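招募启事:家务整理任务的远程操作员与居家评估员

斯托诺夫(Stornov)家务操作组现招两类人员。一类在我们的场地里工作,用手柄和主从臂操作机器完成收拾桌面、归类、叠放、擦拭等动作;另一类在自己家里工作,按统一的表格记录家务是怎么做的、花了多久、哪一步最费劲。两类岗位都不要求机器人专业背景。二月开始第一批,后续视情况续招。

一、我们在做什么

我们想回答的问题很具体:以现在的夹爪和现在的模型,一台机器能不能替人收拾完一张普通的桌子。所谓普通,指的是没有为机器专门布置过的桌子,上面有玩具、笔、遥控器、杯子、零钱,东西互相挨着,有的反光,有的软,有的一碰就滚。

目前的答案是:单件可以,整桌不行。

去年我们把Baird任务集拆成了89项小动作,从“把遥控器放回托盘”到“把袜子配成双”。硬的、形状规则的、周围有空隙的东西,机器拿得比较稳。软的东西时好时坏,夹得浅会滑,夹得深会连旁边的东西一起带走。薄的东西贴在桌面上,基本拿不起来。需要两只手配合的动作,比如把枕套套上枕芯,完成一次的时间长到没有哪个家庭会愿意等。

店铺场景也类似。我们在Urton试点店里做过补货和理货,纸盒装的商品上架没有大问题,袋装的就容易歪倒,挂钩上的小包装更难。店员的评价是:机器摆完以后,她还要再走一遍。我们认为这个评价是准确的,也写进了内部报告。

因此这次招募不以“替代人工”为目标。我们需要的是人做家务的方式,以及机器失败时清楚、老实的记录。如果最后的结论是某项家务五年内不适合交给机器,这也是我们愿意公布的结论。

二、岗位A:远程操作员

人数:40人,分批到岗。

工作地点:Sisa测试场地。场地里有按家庭布置的客厅、厨房和儿童房,也有一小段货架。

工作内容:
1. 按任务卡摆放物品,再通过操作台控制机械臂完成任务。
2. 每次任务结束后标注结果。结果分为完成、部分完成、失败、中止,并写一句原因。
3. 模型自主运行时在旁监看,出现卡住、碰撞、夹持过紧时按停止键,并复位物品。
4. 每班结束前擦拭桌面和夹爪,核对物品清单。

需要说明的是,岗位A有相当多的重复劳动。同一件东西可能要在一个上午里换着角度夹很多遍,失败的那些也要保留,不能删掉重来。坐着操作的时间较长,手腕和肩颈有压力,场地会安排轮换。不喜欢重复动作的人做这份工作会比较难受,请考虑清楚再报名。

要求:
年满十八周岁,能读懂并填写中文任务卡。
双手活动正常,矫正视力正常,能分辨常见颜色。
能连续专注操作,休息安排见下文。
能接受工作过程被录像。录像对准桌面和机械臂,操作台一侧也有一个机位,用于核对操作姿势。
打过游戏、开过叉车、做过缝纫或钟表维修的,请在报名表里写明。以往这几类人上手较快,但不作为硬性条件。

培训:正式上岗前培训5天,培训期照常付酬。内容包括操作台使用、急停与复位、标注规则、物品清洁。培训结束有一次实操考核,未通过者可以补考一次。

班次:早班和午后班,每班中间安排2次休息,另有用餐时间。可以只报其中一个班次。

三、岗位B:居家评估员

工作地点:本人家中。

工作内容:
1. 选定家里的一张桌子、一个水槽或一处收纳区,按我们给的表格记录每次整理的过程。
2. 标出您认为“机器肯定做不好”的步骤,并说明理由。理由不必专业,比如“孩子的贴纸粘在桌上了,得用指甲抠”就很有用。
3. 每周与项目组通话一次。
4. 项目后期,到Sisa场地观看机器做同类任务,并给结果打分。

我们特别希望以下家庭报名:有学龄前儿童的,与老人同住的,养宠物的,住房面积较小的,以及家中有人因身体原因做家务困难的。我们过去的样本里,整洁的家庭太多,东西散乱的家庭太少,打分结果偏乐观。请不要为了参加项目而先把家里收拾一遍。

居家评估期间不会有机器进入您的家。记录以文字为主,如需拍照,由您自己决定拍什么,提交前可以裁剪。照片里不应出现家人的脸、证件、药品标签和快递单。

四、任务举例

为了让报名者对工作内容有个大概的印象,列几项岗位A常见的任务。

桌面归位:把散放的小件放进木盒或托盘,软硬混放。难点在于软的玩具没有固定的抓取点,推一下就变形,而旁边常常还有细长的、反光的东西。 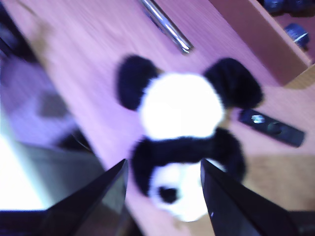 图1 桌面归位任务,夹爪与毛绒熊猫玩具

水槽:把塑料餐具按大小叠放到沥水架上。杯子单独放。目前不使用玻璃和刀具。

衣物:把毛巾对折两次后放进抽屉。对折第一次的成功率尚可,第二次经常散开。

货架:把同一种商品正面朝外排成一列,缺货的位置留空。

任务的评分看两点,一是东西是否到位,二是过程中有没有碰倒或损坏其他物品。速度单独记录,不计入操作员的考核。

五、报酬与保障

岗位A按小时计酬,按月结算,具体标准在面谈时书面告知,不按成功次数发奖金。我们试过按成功次数计奖,结果大家都挑容易的角度夹,数据没法用,后来取消了。

岗位B按完成的记录份数计酬,到场观看打分另付半天报酬,并报销市内交通费。

在场地工作期间由我方投保意外险。任何人可以随时退出,已完成的部分照常结算。退出者可以要求删除本人的录像和问卷,已经匿名汇总的统计结果除外。

六、常见疑问

做这份工作会不会是在教机器抢自己的饭碗?
报名者问得最多的就是这一条。就我们看到的进度,家政和理货岗位的主要工作短期内交不出去,零散的单项动作会先被机器接走。更远的情况我们没有把握,也不在启事里作保证。

没有操作经验能报吗?
能。第一批操作员里有退休的幼儿园老师,也有刚毕业的学生。

可以同时报两个岗位吗?
可以报,但同一时期只安排一个,避免操作员给自己操作过的任务打分。

可以带孩子来场地吗?
工作时间不可以。机械臂运行时,围栏内只允许经过培训的人员进入。

七、报名方式

请在斯托诺夫网站的招募页面填写报名表,注明岗位A或岗位B,以及可以到岗的时段。岗位A由Dae-han Jang负责面谈和实操考核,岗位B由Divina Mangubat负责联系,首次联系一般通过电话,时间在上午九点到下午五点之间。

报名表里有一道开放题:“您家里哪一件家务最想交给机器,哪一件绝对不想交出去?”请认真写,几句话即可。这道题不评分,答案会用来决定下一轮先测哪些任务。

面谈时请带身份证件原件。我们不收取报名费、培训费和押金,如有人以本项目名义收费,请直接通过招募页面告知我们。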